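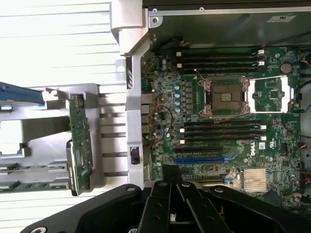 The Second Life of the Office Server

Skitside
Home Features Repair Money Letters
Search this site Go

The server that ran payroll at Khaemba, a furniture wholesaler, was nine years old when the company moved its books to a hosted service in April. It still worked. The office manager, Nesma Ouali, had two quotes on her desk. One was from a scrap hauler who would take it away for free. The other was from Anano, a small refurbishing shop across town, which offered her $300 for it and a certificate saying the drives had been wiped.

She took the $300. "I would have let the first guy have it," she said. "I had no idea anyone wanted these."

Plenty of people want them. Small firms buy used servers to run file storage and backups. Schools buy them for computer classes. Hobbyists put them in basements and put up with the noise. A machine that is too slow for a data center can be more than enough for a dentist's office, and the price drops fast once the warranty ends.

Anano handles 400 machines in a good year. Rania El Fassi started the business after 15 years in hospital IT, where she watched pallets of equipment leave the loading dock every time a lease ran out. Her shop has one long workbench, a row of shelves for tested parts, and a cage with a lock for anything that still holds data.

The data is what worries sellers most. Drives come out first, before anyone checks whether the machine turns on. Each one gets a number that matches the intake sheet, and the seller gets a copy. Drives that can't be wiped go through a shredder. El Fassi said customers are welcome to stand there and watch, and a few do.

After that comes sorting. Memory sells quickly. Power supplies sell if they are a common size. Processors from older boards often bring less than the cost of mailing them, so they tend to stay put and get sold with the whole machine. Boards built to take two processors are often sold with one, and the buyer can add another later if the work calls for it.

Gopinath Acharya does most of the testing. He runs each machine under load overnight and reads the logs in the morning. Fans and batteries are the usual trouble, he said, and both are cheap. Bent pins in a socket are worse. He will spend an hour on them under a magnifier if the board is worth it, and he usually decides within a minute or two.

Houda Abou Zeid, who keeps the books for a tenants' group, bought one of the shop's machines last year to hold scanned leases. Her advice to other buyers is to ask about power use. Hers added enough to the electric bill that she now shuts it off on weekends.

El Fassi gives sellers advice too. Call before the equipment has been sitting in a closet for 3 years. Keep the rails and keys with it. And write down the admin password.

Story by Shaimaa Hamdy

Contact Skitside | Copyright Skitside, all rights reserved | Back to top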